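Last updated: Jan 22, 2023
By Aranka Sárközi

We use cookies to understand how readers use this site. By continuing you accept our cookie policy.

The second life of the club shirt

In most houses with a teenager in them there is a drawer that no longer shuts. It holds the shirts from every team the child has played for, plus a few from teams they only ever watched. Parents find them hard to throw away and charity shops find them hard to sell. In Tedham, a town with one sports hall and four basketball sides, they have been passing from hand to hand for years.
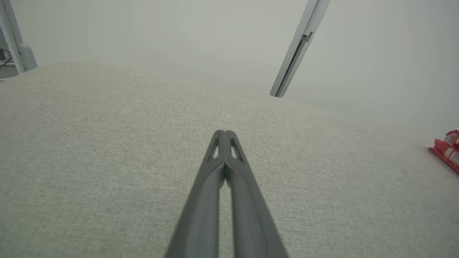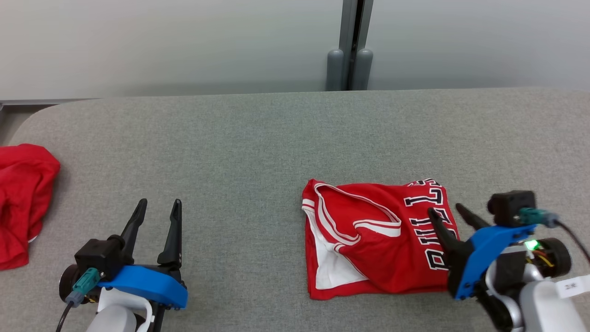 Frøydis Solheim moved to Tedham to teach maths and ended up running the shirt exchange, which meets on the first weekend of each month in the old library. The rules fit on a postcard. Bring a clean sports top and take one away. If you have nothing to bring, pay a pound. If you have a bag full, leave it and take what you need over the season.

Last year 1,027 tops came in and 997 went out again. The remaining 30 were mostly very small, or had a surname on the back that put people off. Solheim keeps these in a box under the stairs and offers them to the primary school for painting lessons.

She says the exchange began with a complaint. The junior side had changed its colours twice in three years, and each change meant every family buying a new kit. One mother had three boys playing and worked out what it was costing her. She wrote to the club, the club wrote back to say it was sorry, and nothing changed until the parents started swapping old kit among themselves in the car park.

"It was all done out of car boots," Solheim says. "You would see people holding shirts up against children in the rain."

The club has since agreed to keep its colours for at least five seasons. Match kit is now handed down inside the club, so the exchange deals mostly in training tops and replica shirts. Replicas are the popular ones. Children who could not name a player from the 1990s will queue for a shirt their parents would have worn at school, and a good one in a medium rarely stays on the rail for ten minutes.

Why do they last so long? Part of the answer is the cloth. Most basketball tops are polyester, which dries fast, holds its colour and does not shrink much. The weak point is nearly always the lettering. Printed letters are a layer of plastic film fixed on with heat, and heat is also what loosens them. A hot wash or a spell in the tumble dryer will start a crack at a corner, and after that the letter lifts a little more each time. Stitched letters last longer, though the thread can pucker the cloth around them.

Solheim's advice to new members is short. Turn the shirt inside out and wash it at 30 degrees with similar colours. Leave out the fabric softener, which coats the fibres and traps the smell of sweat. Dry it on a line in the shade. Never iron over a number — if the creases really bother you, lay a tea towel on top and use the coolest setting. Fold it loosely for storage, with the print kept off a sharp crease where you can.

Red shirts need more care than most. Where there is white trim at the neck or arms, the dye can creep into it if the shirt is left wet in a kit bag overnight. Once the trim has gone pink there is not much to be done. A long soak in cool water with an oxygen-based stain remover sometimes helps, but it should be tested on a hidden seam first.

Other towns have copied the idea with mixed results. Vellport tried it in June and took in 186 tops on its first morning, far more than it had rails for. Half of them were football shirts from the same season, and they hung there until the autumn. Vellport now asks people to bring no more than three at a time. Utitz, which has a smaller club, runs its exchange as a shelf in the café and leaves people to get on with it.

There is an argument that all this costs the clubs money, as shirt sales help pay for hall hire. The Tedham club saw its sales fall in the first year and put up its subscription slightly to cover the gap. A few parents grumbled. Most were still better off than when they were buying a full kit every other autumn.

Solheim would like to add shoes, which cost more and are outgrown faster, but she has nowhere to put them. The library has offered her a second cupboard from the spring, if the chess club can be persuaded to move its tables.

Sign up to our weekly newsletter for more features like this. You can unsubscribe at any time.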